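The Second Shift at Plornton

Sun 22 September

At the Siriwardena catering depot in Plornton, the first trays used to be packed at a quarter to five in the morning. They still are, but fewer people stand at the belt to pack them. The depot makes up meal trays for hospitals, two rail lines and a string of conference centers, and it sends out 1,658 on a normal weekday. Each one needs a cup, a drink, a napkin, a sealed main and whatever extras the customer has ordered.

For most of the depot's life, every item was set down by hand. A packer stood at one station for two hours, then moved one place down the belt. The cold room was the worst place to be in winter, and the drinks station was the worst for shoulders, because the cans came in on shrink-wrapped pallets and had to be lifted out over the side rail. Packers who have been there longest talk about the drinks station the way other people talk about a bad commute.

In March the company put robot arms on two of its six belts. The arms came from Skollbridge, a small integrator that had worked mainly with cosmetics packers. They handle cans, cups and sealed pots. They don't handle bread rolls, fruit or anything in a soft bag, and the plan doesn't call for them to.

No one was laid off when the arms came in, and the company put that in writing for the first year. What did change was the schedule. The early shift on the two automated belts went from nine packers to five. The others were offered places on the special diets line, in goods receiving, or on a new job called cell operator. Some took the early retirement that had been on offer anyway.

Cell operators get a higher hourly rate and a key to the safety gate. They clear jams, swap fingertips when they wear down, and decide when a problem is big enough to call the technician. Training took 20 working days, half of it away from the belt. Several packers who applied said they had worried about the computer side and found the screens easy enough. The hard part was standing still. A packer's hands are busy all shift, and an operator may go half an hour with little to do but watch, then have two belts stop at once.

Opinions on the floor are mixed. People on the automated belts say they go home with less pain in their necks. They also say the work is quieter, and they don't all mean it as praise. Nine people at a belt can keep a conversation going through a whole shift. Five people spread along the same belt, with a guard rail between some of them, mostly can't. The break room has become louder.

There is also the matter of pace. When a person fell behind, the packers on either side would slow down or reach over and help. The arms don't do that. In the first weeks the belt speed was set to suit the machines, and the people at the far end, who add the rolls and check the diet cards, were rushed. After complaints, the speed was cut and the operators were given control of it within limits. Output is lower than the original plan called for. The depot manager's office says it is acceptable.

New drinks and new cups are tried out off the line before they reach the belt. The trial bench is in a side room behind the label store, and an operator works there one day a week with the software, which is called Dilau. Every change of supplier means another session. A can that is a little shorter than the last one, or a cup with a softer wall, has to be approached and gripped differently, and the settings are saved under the item's stock number.

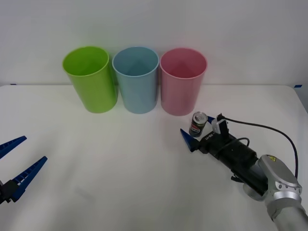 A small can stands between the blue fingers of one gripper, in front of a row of plastic cups.

Operators like the bench day. It is warm in there, and the work draws on things they know from years of packing, such as which cups stick together in the stack and which cans arrive dented. The early settings were written without any of that, and it showed in the number of stops. A log of handling problems is now kept on the bench, in a ring binder, and the technician reads it before changing anything.

The next decision is whether to automate the other belts. The company would like two more done by spring. The union branch wants the written promise on jobs extended first, along with a rule that anyone can rotate off an automated belt after 4 weeks. Talks are still going on.

The special diets line is staying manual whatever happens. Its trays differ too much from one to the next, and the people who pack them read every card twice. It now has a waiting list for transfers.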